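We use cookies to improve your visit. Read more | Accept

Weletti 2, planning software for two arms: our review

We are a small workshop, and since January we run Weletti, the motion planner from Bundgaard, on our double arm cell. Before, we used the Drirnen package, so I can compare a little.

The installation took one morning. The manual is clear, but the chapter on camera calibration assumes you already know the older version. I had to read it twice.

What I like most is the shared space check. You draw a zone, for example over a bowl, and the planner decides which arm may enter first. With Drirnen we wrote this logic by hand. In 200 test runs with Weletti the arms touched each other 2 times, both with my own wrong zone settings.

Perception is weaker. Small pale objects on a white table are often found late, and almost 20 seconds of waiting is too long. The Tilley plug-in helps, but it is sold separately.

The log viewer is good. I only miss a button to export one single run.

My mark is 8 from 10. I would buy it again for the planner, and I hope the next version sees better.

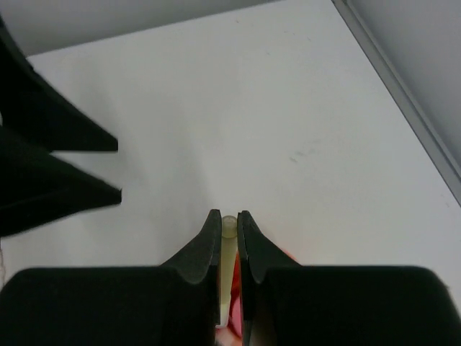
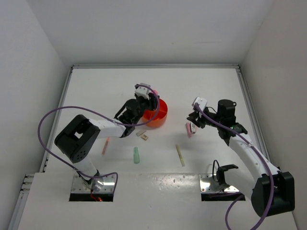
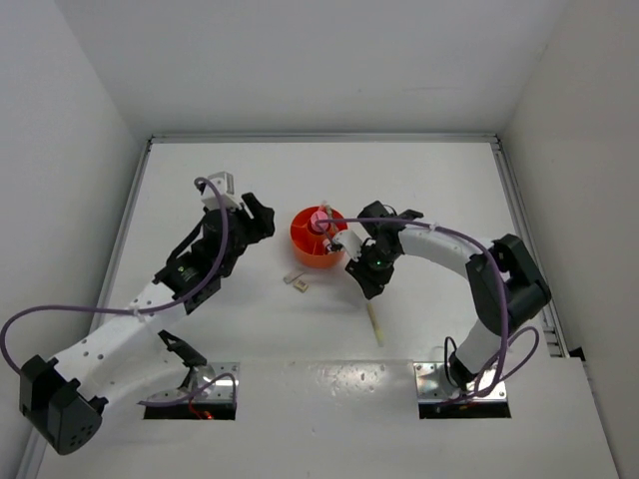

Two arms at the white table; the first picture is from the wrist camera.

3 comments | 14 shares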